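The arm that wouldn't let go of the marker

Ileana Vlad has been asked to talk about the fault so often that she has started charging for it in biscuits. I brought a packet of the Ernier shortbread, which she inspected, and then we sat down in the Lelcombe workshop at a bench with one good stool. She took the good stool.

The job sounds harmless enough. A floor-mounted arm learns to handle a little whiteboard on a folding stand, along with whatever else has been left on the concrete: markers, hand tools, bits of pipe. In December, partway through a long day of it, the gripper closed when it had been told to open, and kept closing.

"I'd like to say I leapt for the stop button," says Vlad. "I said 'oh' first. I said it quite slowly."
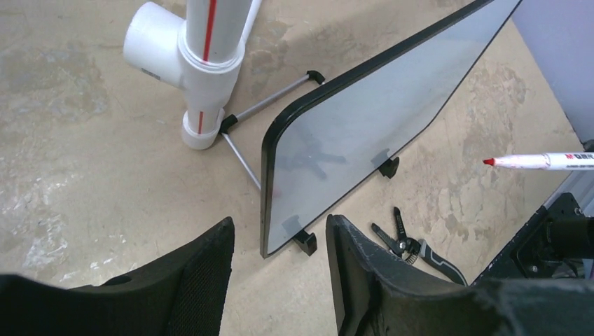

Words: the Tretcombe workshop newsletter
Interview conducted at Lelcombe, mid-afternoon, with tea

The marker was the first casualty. It had been picked up without fuss, and the command to release it went out on schedule. The fingers squeezed instead. Vlad remembers a creak, then a crack, and then a good deal of red ink in places where red ink had not been budgeted for.

"People hear 'robot fault' and they want flames," she says. "What we had was stationery."

It is a fair point, though she gets more serious when I ask where everybody was standing. Her colleague had been about to reach in and straighten the stand, as they all did, dozens of times a day, with the arm powered and merely paused. A pause, she explains, is a polite request. The motors stay live and the arm holds its position until somebody or something tells it otherwise. On that afternoon the something was a bad value from the gripper's position sensor.

"The controller thought the fingers were wide open and needed to come in a bit. They were already shut. So it kept asking for a bit more, very patiently, and the force limit that should have stopped it was reading from the same sensor."

I ask her to repeat that last part.

"The brake was asking the accelerator if everything was all right," she says, and takes another biscuit.

The log took a while to give this up. It recorded 3577 gripper commands for the day, and the bad readings began at number 2285, well before anything got broken. In between there were small hints: a clumsy grip here, a dropped tool there. Each was put down to the object being awkward, and the objects were awkward, so the explanation held up nicely until it didn't.

The cause was a connector. The gripper's cable had been rerouted some weeks earlier to stop it snagging, and on the new path it flexed at the plug each time the wrist turned hard over. The plug worked itself part of the way out. Vlad keeps it in a drawer and brought it out to show me. It is the size of a fingernail and looks like something you would vacuum up without noticing.

"I did the rerouting," she adds. "You can print that. I was very pleased with it at the time. I used the nice cable ties."

The manufacturer of the arm, Kariuki, was courteous about it and sent a long email, most of which said that cables should not be rerouted. There was also a useful paragraph. The force limit could be fed from motor current, which doesn't depend on the plug at all, and the setting had been sitting in a menu the whole time with its box unticked. 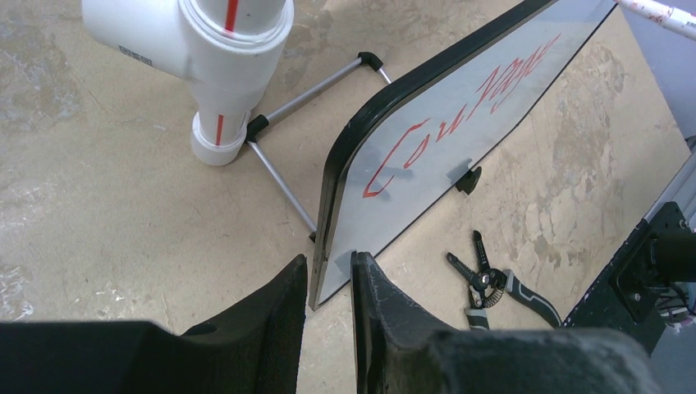

The gripper at work by the whiteboard and its stand, Lelcombe workshop.

The box is now ticked. The cable has gone back to its original path, where it snags, and they have learned to live with the snagging. The rule on reaching in has changed as well: power off at the wall, key out, key in your own pocket. It adds up to 6 minutes to a reset once you count the restart, and there was grumbling.

"There was my grumbling," says Vlad. "I wrote the rule and then I complained about it for two weeks. It's very slow. You stand there holding a key like a hotel guest."

Did anyone suggest scrapping the job altogether?

"Somebody at Tretcombe asked if we could do it with foam objects. I said we could, and then we'd have a robot that was brilliant with foam." She concedes that the pipe and the tools are a nuisance to have on the floor. The wire strippers in particular have a habit of lying exactly where a foot wants to go, and she maintains they have hurt more people than the arm has. The arm's total stands at none. The strippers have had her twice.

She still isn't fond of the way it was found. An alarm for a sensor that disagrees with the motor would have caught the fault hours sooner, and that alarm is written now, though it was going off for no good reason on the day I visited. It went off while we were talking, in fact. Vlad listened to it for a moment, put down her tea and went to take the key out.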